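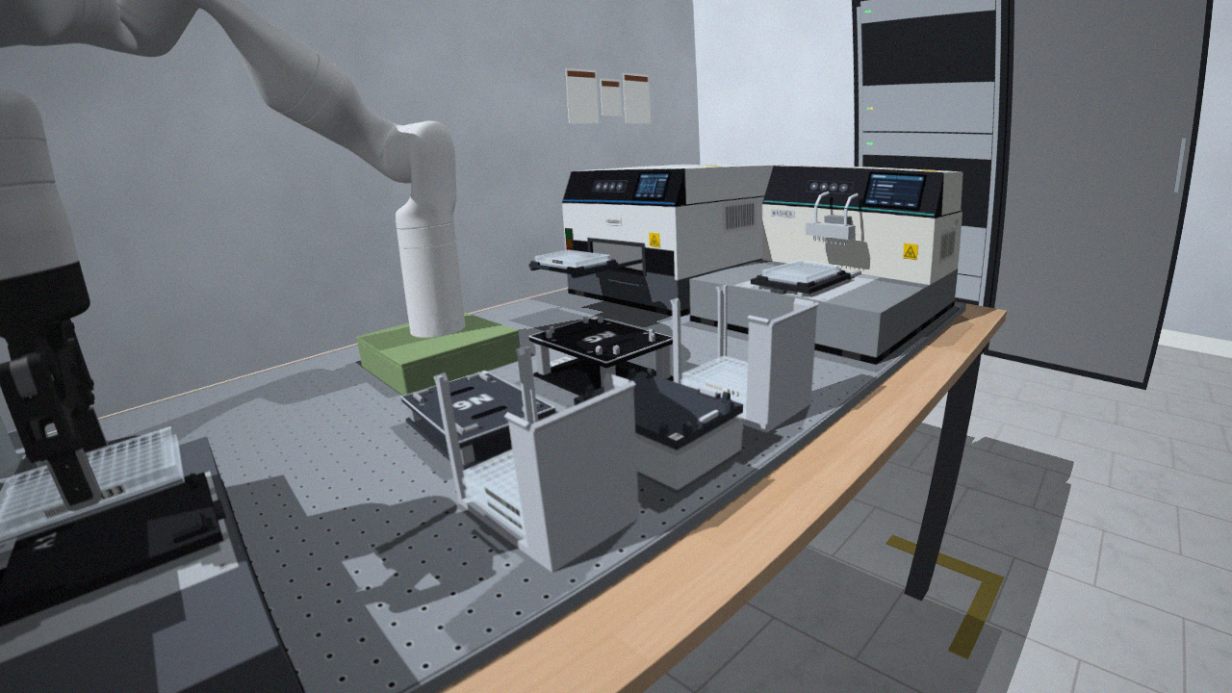

Chapter 8
How a Gas Price Gets Made

Natural gas is hard to move and harder to store, so its price depends on where you are standing. That simple fact makes it one of the most exciting fuels to study! Take two invented-sounding but busy trading points, Hullwood and Pallness, joined by a pipeline 975 miles long. Gas at both ends is nearly the same stuff, mostly methane with a little of everything else, and laboratories check each batch for heat content and impurities. Yet the same gas can sell for very different prices on the same morning.

The gap between two such prices is called the basis. When the pipeline has room, the basis stays close to the cost of shipping. When the line fills up – on a bitter January day, say – buyers at the far end bid against each other for what little gets through, and the basis can jump in a matter of hours.

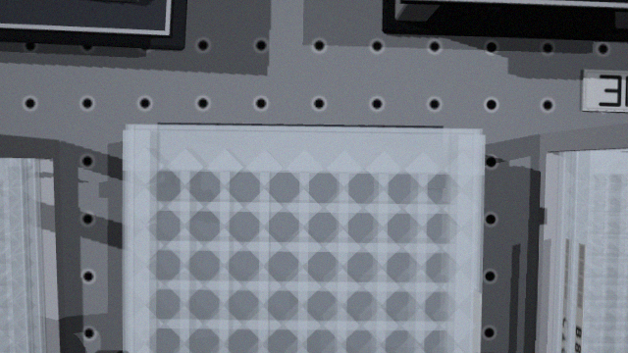

Storage softens those jumps. The Zapata field takes in gas from April onward, when heating demand drops, and gives it back in winter. You can think of its capacity as slots that traders rent for a season. The idea is simple: the space is fixed, and someone has to decide what goes in it. At Cedier, where there are only 2 storage sites, that decision can move the whole local market. We begin with the pipeline itself and the rules for booking space on it.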